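**Stolton laundromat to close, reopen as town-run wash house**

STOLTON – The coin laundry on Magesa Street is shutting its doors at the end of the month and coming back in the fall under the town, after a 4-to-3 vote by the council late Thursday. Meeting ran past eleven. Most of the people who came to talk were gone by then.

The building has been a laundry for as long as anyone at the meeting could remember. Owner Ryota Onishi told the council in March he wanted out. Water bills, mostly. Two of the big front loaders died over the winter and he didn't replace them.

"I'm tired and the pipes are tired," Onishi said. "If the town wants it, the town can have it for a fair price."

The price has not been made public. Council president Adhiambo Swai said it would be, once the papers are signed, probably next week. She voted yes. So did Brian Nyanda, who wrote the plan and has been pushing it since the spring.

What's in it, going by the 12-page draft handed out at the door:

- New washers and dryers, number still to be settled
- Card and coin both. Coin was added after complaints
- Hours 6 a.m. to 10 p.m., every day
- A free wash day once a month for households on the town's heating aid list, 323 of them at last count
- A folding room in back where the office is now

The folding room got more talk than anything else on the list. Right now there is one long counter by the window and on weekends people end up folding on top of the dryers, or in their cars. Nyanda wants tables on two sides and a rail to hang shirts. One councilman asked if it needed a door. It will have a door.
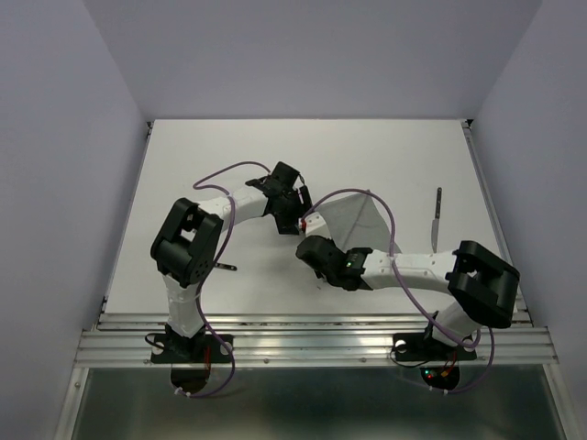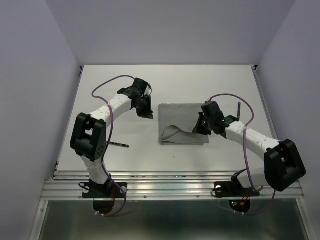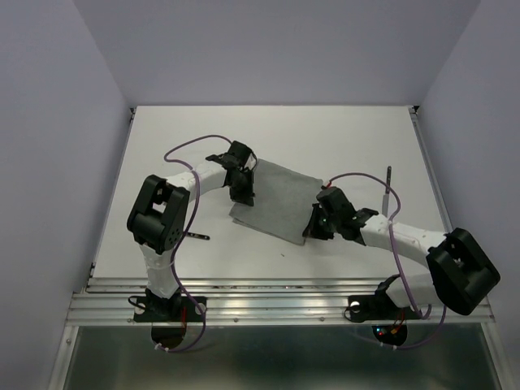

Sharon Kombo lives two blocks up, no hookup in her apartment. She does four loads a week, kids' stuff mainly, and came straight from work to speak. Her worry is the gap. If Magesa Street closes June 30 and the new place isn't ready until October, the nearest machines are in Provenitz, and the bus out there doesn't run on Sundays.

"Sunday is when I wash," she told the council. "Sunday is when everybody washes."

Swai said the town is looking at a shuttle. No route yet, no times. Kombo asked who would be driving it and did not get an answer. She said afterwards she'd probably split gas with a neighbor.

There was also a pitch to keep half the machines going during the work. Onishi said no – the water has to be off for most of it, the main comes in under the floor right where the new drains go. The contractor hasn't been picked. Bids are due in July and Tanside, the plumbing outfit that did the school kitchen, has said it will put one in.

The three no votes were all about money. Nadja Nägeli, who has the east side seat, said she wasn't against a laundry, she was against the town running one. She pointed to the skating rink, which lost money four winters in a row before it was leased out.

"We are not good at this," Nägeli said. "We have a list of things we are not good at and it keeps getting longer."

She wanted to offer Onishi a repair loan instead. That went nowhere, he'd already said he wouldn't take on debt. Her second motion, to put the whole thing on the November ballot, failed by the same margin.

Wash prices were another fight. Draft plan has a standard load going up by a quarter. Nyanda says that still comes in under Provenitz. Several people in the seats said they would pay it if the dryers actually got hot. A man in the back row said the dryers had eaten two of his sweaters in one winter, so maybe they get hot enough. Some laughter, then the chair moved things along.

The town expects the place to break even in about 100 weeks. Nägeli called that number a guess. Nyanda said it was a guess with a spreadsheet behind it, and he'd send her the spreadsheet.

Two part time jobs will come with the new place, an opener and a closer. Onishi's current helper, who works afternoons, has been told she can apply. Nothing promised. The drop-off service, where you leave a bag in the morning and pick it up folded at night, ends with the old business, and the draft doesnt bring it back. Swai said it could be looked at again after the first year. A few of the older customers use it every week and weren't happy.

Also undecided is the name. Draft says "Stolton Wash House." Onishi asked that the old neon sign stay up in the window, working or not, and the council agreed to that one without a vote.

Until June 30, regular hours. Anybody with leftover wash cards can turn them in at the counter for cash, Onishi said, and please don't wait for the last day. Same goes for the lost and found bin. He has a lot of single socks and teh bin is going out with the trash.

Next council meeting is in two weeks at the firehouse, 7 p.m. The shuttle is on the agenda.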